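第三章 积木分箱与上架

翻到这一章，说明场地已经腾好，标签也打完了，接下来就是最有意思的部分！Trosutia 积木收纳方案说穿了就是三样东西：装积木的蓝色周转箱、放杂件的米白色收纳筐，还有一张够大的台面。箱子先摆开，再动手分，这个顺序请一定记住。

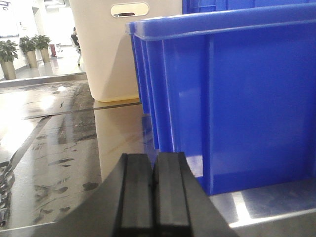
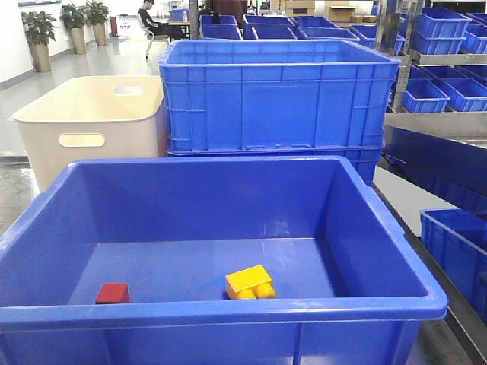 3.1 开始之前

请准备好以下物品：

蓝色周转箱，大号用于分拣，小号用于上架
米白色带提手孔的收纳筐，至少 2 个
干软布几块，中性清洁剂一瓶
Lerkell 防水标签纸（空白的也行，手写完全没问题）
Alusgate 登记表，见附录二

整套方案按 500 块积木设计。如果你家或者你们活动室的积木比这多，也别急着添箱子，先按本章做完一轮，很多时候会发现一大半空间是被混装浪费掉的。

注意：新箱子第一次使用前，请用湿布把内壁擦一遍，再用干布擦干。箱底四个角最容易积灰，手指裹着布伸进去转一圈就好。

3.2 摆放箱子

1. 把一只大号蓝箱放在台面正中，箱口朝上，长边朝向自己。这只叫“分拣箱”，整个过程中都不要挪动它。

2. 米白色收纳筐放在分拣箱左侧，有提手孔的一面朝向自己，这样装满以后一伸手就能提走。

3. 空的大号蓝箱叠在分拣箱后面。叠的时候箱沿对齐，轻轻往下按一按，再左右晃一晃，不晃动就说明放稳了。

4. 小号蓝箱放在右手边，贴好标签后再往架子上送。

习惯用左手的朋友，把第 2 步和第 4 步的位置对调就行，后面的步骤照旧。

小心：叠放的箱子请勿超过使用者的胸口高度。有孩子参与时，再减一层。箱子里有东西的时候，不要只抓一侧的箱沿往外拖。

3.3 第一轮：按形状分

第一轮只看形状，颜色先放一边。我们试过一上来就按颜色分，五颜六色的看着很漂亮，可真到搭的时候，为了找一块方块得把整箱翻过来，太折腾了！

1. 从待整理的积木里抓一把放进分拣箱。一把就够，不要整袋倒进去，倒得太满就看不清箱底了。

2. 没有凸点的光面方块归一类，有凸点、能拼插的归另一类。两类在分拣箱里各占一边，中间留出一点空当。

3. 遇到既不是方块也不能拼插的东西（小轮子、小人偶、断掉的栏杆、不知道哪儿来的纽扣），统统放进米白色收纳筐，先不要琢磨它们属于谁。

4. 一把分完，将两类分别移到对应的小号蓝箱里，再抓下一把。

提示：拼插积木经常两三块咬在一起。能轻松掰开的就掰开，掰不动的先原样放着，等全部分完再用分离片处理。请不要用牙，也不要用剪刀。

5. 重复以上步骤，直到待整理的积木全部分完。中途可以停，停下来的时候把分拣箱里剩的几块留在原处，下次接着来，一点不乱。

3.4 第二轮：要不要按颜色分

这一轮是选做。如果某一类超过 44 块，建议再按颜色分一次；少于这个数，混着放反而好用，伸手一扒拉就全看见了。

颜色分得粗一点没关系。红色、橙色放一起，黄色单独一箱，蓝绿一箱，剩下的黑白灰归在一块儿。蓝色积木放在蓝箱子里确实不太显眼，可以在箱底垫一张白纸，效果好得出奇，强烈推荐试试！

3.5 贴标签与上架

1. 标签贴在箱子短边的平整处，避开竖筋。竖筋上粘不牢，过几天就翘边了。

2. 标签上写三项：形状、颜色（如果分了）、登记号。登记号从 1 编起，本套标签最多编到 34。

3. 常用的箱子放在中层，小朋友够得着的高度；杂件筐放最下层；备用空箱放最上层。

4. 同一层的箱子短边朝外，彼此之间留一指宽的空隙，抽取时不会带倒旁边的。

5. 在 Alusgate 登记表上写下每只箱子的位置。以后换了位置，记得把旧的划掉再写新的。

注意：金属架的层板请先确认已卡到位，再往上放箱子。双手各按住层板一角，向下压，听不到响动即可。

3.6 清洁

积木装箱前最好是干净的。普通灰尘用干布擦；有黏手的地方用温水加几滴中性清洁剂，泡一小会儿，捞出来沥干。完全晾干以前不要合箱叠放，闷出味道来很难散。箱子内壁有细小划痕属于正常使用痕迹，不影响存放，不必打磨。

Cloutier 活动室的 Jocelyn Caron 给我们提过一个好主意：每次大清洗之后，把米白色收纳筐里的杂件倒出来重新认领一遍。第一次做的时候，他们找回了一整套缺了很久的小火车轮子，大家高兴坏了！我们已经把这一步加进了每年 11 月的例行整理表，见附录三。

3.7 常见情况

箱子叠上去取不下来：两只箱子之间可能夹了东西。请一人扶住下面的箱子，另一人将上面的箱子前后轻摇后竖直提起。

分到一半发现类别不够用：加一只小号蓝箱，贴一张空白标签，先用着，名字最后再定。

孩子想一边分一边搭：当然可以！给他单独一块地方和一小把积木，搭好的作品整个放进备用空箱，不用拆。

完成本章后，请继续阅读第四章“借出与归还”。

本章修订日期：2018年7月20日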